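Wood grain

Wood grain is the direction, arrangement and appearance of the fibres in a piece of timber. The term is used loosely in the trade and can refer to the alignment of the cells, to the pattern on a cut surface, or to the texture of the wood. In joinery and furniture making it usually means the first of these.

Formation

Most of the cells in a tree trunk are long and narrow and lie close to parallel with the stem. In temperate climates, growth early in the season produces wide cells with thin walls, and later growth produces narrower cells with thicker walls. The contrast between the two gives the annual ring. Where growth continues through the year, as in many tropical species, rings may be faint or absent.

Types

Straight grain runs parallel to the length of the board. Spiral grain winds around the trunk and appears in sawn timber as a slope across the face. Interlocked grain changes direction between successive layers of growth and is difficult to plane cleanly. Wavy grain produces bands of light and dark that shift with the angle of view.

Effect of sawing

Flat-sawn boards are cut at a tangent to the rings and show arched or flame-shaped figure. Quarter-sawn boards are cut along the radius and show narrow parallel lines. In oak, quarter sawing also exposes the rays as pale flecks. Flat sawing wastes less of the log, but the boards are more likely to cup.

Strength and movement

Timber is far stronger along the grain than across it. It also swells and shrinks with changes in moisture, mostly across the grain – movement along the length is small enough to be ignored in most work. A solid top is therefore fixed with slotted screws or buttons, which allow it to change width without splitting.

Grain direction in table tops

On a rectangular table the grain normally follows the longer side. This reduces sagging and keeps end grain to the two short edges. Whether it appears to run across or away from a viewer depends on the side from which the table is approached. 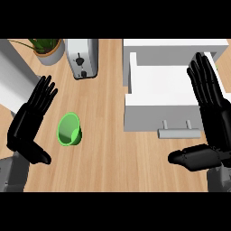 Computer-rendered tabletop in light wood, with the grain running from top to bottom. Two black robot hands are held open.

Imitation grain

Grain patterns are also painted, printed or generated by computer. Painted graining is done with combs and brushes over a coloured ground. Printed patterns repeat at a fixed interval, and the repeat can often be found by comparing knots. Digital patterns may be taken from scans of real boards or calculated from a model of the rings.

See also
Figure (wood)
Quarter sawing
Veneer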